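Basalholm Local History Society
Minutes of the winter meeting, January 30, 2019
In the chair: Azucena Cuautle

1. Welcome and last minutes

Azucena welcomed everyone and was delighted to see so many new faces (we ran out of mugs, so please bring your own next time!). The minutes of the last meeting were agreed with one correction: the mill on Numar Lane closed after the flood and not before it.

2. The Subramaniam letters

What a find this is. The Subramaniam family have lent us the whole bundle of letters sent home from the harbour office, and the first box has now been read through. There are 86 letters in it, most of them in very good shape, and they are a joy. The writer grumbles about the price of coal, describes the ferry sticking on the sandbar with the brass band still playing on deck, and gives a full page to a neighbour's prize goose.

Two members offered to start on the second box. It was agreed that spelling should be kept just as written, and that any word we can't read should be marked with a question mark in square brackets. The family would like the originals back by May.

Someone asked if the goose could have its own display panel. Warmly supported.

3. Scanning and the catalogue

The photograph catalogue has reached 3095 entries, which drew a round of applause. The glass plates are still to do and will need a slow, careful afternoon or two with the blinds down. The street views from the Wedik collection are now listed by street name and by shopfront, so at last it is possible to look up the old bakery and see every picture we hold of it.

Copies of the whole catalogue are to be kept in two places. Azucena will keep one at home and the library has agreed to look after the other. File names will follow the same pattern as before: street, then year if known, then number. Please don't put "misc"!
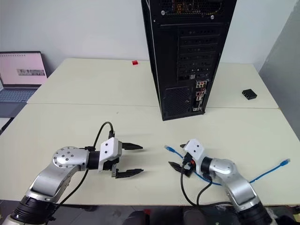

4. Summer walk

The route was talked over at length and with great good cheer. We start at the chapel gate, go down Numar Lane past the mill, along the old towpath and back up by the ropeworks. The stile at the bottom field is wobbly and the farmer has been asked about it. A shorter way back will be offered from the towpath for anyone who would like one.

There was a lively difference of opinion over whether the ropeworks chimney came down before or after the new school was built. Both sides are bringing evidence next time and we can hardly wait.

5. Money

The balance stands a little over last year's. The grant of £2000 for the letters booklet has arrived in full. Two printers have been asked for prices on a first run of 100 copies, with a stapled spine and a colour cover. The vote for the cover picture went to the ferry.

6. Equipment

The society's desktop computer was discussed. It was agreed to keep using it for the catalogue for another year and to look at the question again once the booklet is out. The portable screen has a new carrying bag, and the slide projector still needs a bulb. 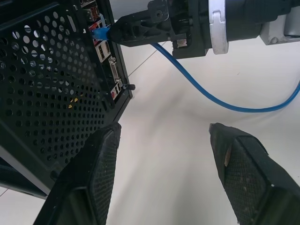

Item 6: computer tower, perforated side panel and rear ports.

7. Any other business

A lovely parcel of school reports has been handed in at the library with no name attached. If it was you, thank you, and do please get in touch.

The recipe for the ginger cake was asked for again and will go out with these minutes.

Actions
Azucena: ring both printers; ask the farmer again about the stile.
Letters group: begin box two.
Everyone: look out any pictures of the ropeworks chimney.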